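Bokbridge Film Scanner: Operator Guide
Section 4. Preparing and Loading 16 mm Film
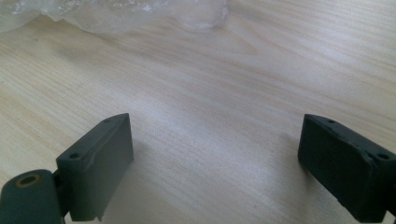

4.1 Before loading

1. Switch on the scanner and wait 10 minutes for the lamp to settle.
2. Check the splices by hand on the rewind bench. Repair any that lift.
3. Measure shrinkage at the head, middle and tail of the reel. Enter the highest value under Film > Condition.

CAUTION: Do not run shrunken film over the sprocket drive. Fit the Olturgate roller kit first.

4.2 Loading the reel

1. Place the reel on the left spindle, emulsion side in, and close the lock.
2. Attach at least 10 feet of leader if the original is short or torn.
3. Thread the path as shown on the inside of the door.
4. Press LOAD. The take-up arm rises and tension is applied.
5. Jog to the first picture frame and press ZERO.

Note: Reels over 680 feet need the large take-up plate. The standard plate will rub against the door.

4.3 Error 613

Error 613 means that the perforation sensor has lost count. Stop the transport, open the gate and clean the sensor window with a dry swab. Re-zero before resuming. Frames already captured are kept.

For sound-on-film settings, see Section 5.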